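Course Handout 3: Placement, Spacing and Reading a Tabletop Layout
Instructor: Narayanan Rodrigues
Lab sections: Titilayo Shehu
Revised February 4, 2021

Keep this handout with the Grolel worksheet. It covers the vocabulary for describing where items sit relative to one another on a plain surface. Terms defined here are used without further explanation in the rest of the course.

The working pair for this unit is a round blue plate and a yellow ear of corn on a white tabletop. 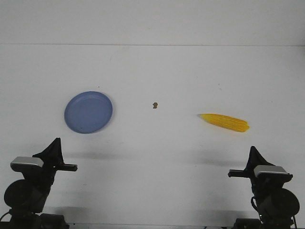
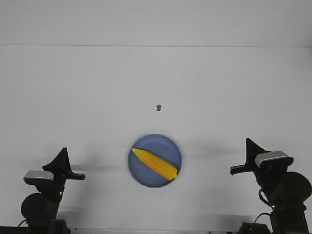
Corn apart from the plate in the first view, corn on the plate in the second.

1. Terms

Support surface. The surface that carries the weight of an item. An item may have a direct support (what it touches) and a base support (what carries everything). For food on a plate on a table, the plate is the direct support and the table is the base support. State both if they differ.

Footprint. The outline of an item projected straight down onto its support surface. The footprint of a round plate is a circle, even if it looks like an ellipse from where you stand. Draw the circle.

Long axis. The line through an elongated item from end to end. Round items have no long axis. Leave that field blank on the worksheet and do not enter zero.

Clearance. The shortest distance between two footprints. Measure edge to edge. Center-to-center distance is a separate quantity and goes in a separate column.

Overhang. The part of an item's footprint that falls outside the footprint of its direct support.

2. Relations

Use only the following: apart, touching, on, in. "Near" and "next to" are not accepted, as they carry no measurable limit.

"On" requires contact from above and support. An item leaning against a rim with its other end on the table is "touching" and partly supported; record it as touching and add a note. "In" is reserved for containers with walls high enough to stop a sideways roll. A shallow plate does not qualify – a bowl usually does.

3. Orientation

Give the direction of the long axis first, then say which end points where. For items with two different ends, name the ends before you start (tip and base, handle and blade). Students lose more marks on this than on any other entry. "Diagonal" alone is incomplete, because it leaves two possible axes and, for each axis, two possible directions.

Use the viewer's left and right throughout. If you change position, start a new sheet.

4. Stray matter

Crumbs, specks and surface marks are recorded under Remarks and are not treated as items. Do not wipe the surface between the before and after sheets. A fixed mark is useful as a reference point for checking that both sheets were drawn to the same scale.

5. Exercise

Work in pairs, room 516. One student sets a layout with 2 items and the other records it, then the layout is cleared and rebuilt from the sheet alone. Swap roles and repeat. Submit both sheets with the Bako cover page. Sheets without a scale bar will be returned unmarked.

Reading for next time: the Clarnura notes, sections on nested supports and stacking order.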